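The slow plate comes to Pristhorpe

Every few years somebody decides that the rest of us are eating too fast. The latest is Myklebust, a dining room above the old bus garage in Pristhorpe, where lunch has 11 courses and takes most of the afternoon. Guests hand in their watches at the door. I kept mine in a sock.

The claim is that if you chew long enough, you will want less. It is a nice idea, and it may even hold for people with nothing else to do. But the bill was £120, and at that price I wanted more, not less. The third course was a single radish. The fifth was broth, served with a long silence during which a man at the next table fell asleep.

Levente Erdős, who runs the place, moved here from Brekau with a waiting list of 2,000 names, or so the leaflet says. He would not show me the list. He did tell me that hurry is a kind of illness, and that his own mother was cured of it. I asked what she ate. Soup, mostly, and she had always liked soup.

My doubts are less about the food, which was good when it came, than about the sermon that goes with it. People on a half-hour break know perfectly well that they are bolting a sandwich. What they need is a longer break. A lecture on the jaw will not get them one, and I can't see the warehouse at Stellgate bringing in the 11-course lunch.

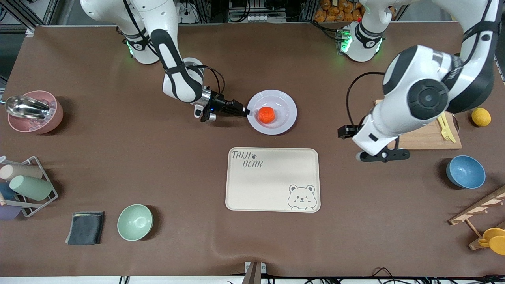 Tahsin Wijesinghe thinks I am being unfair, and told me on the stairs that "you have to go 4 times before it works". By then, I pointed out, I would be £480 down. He said that was the hurry talking.

I went home on the bus and had toast.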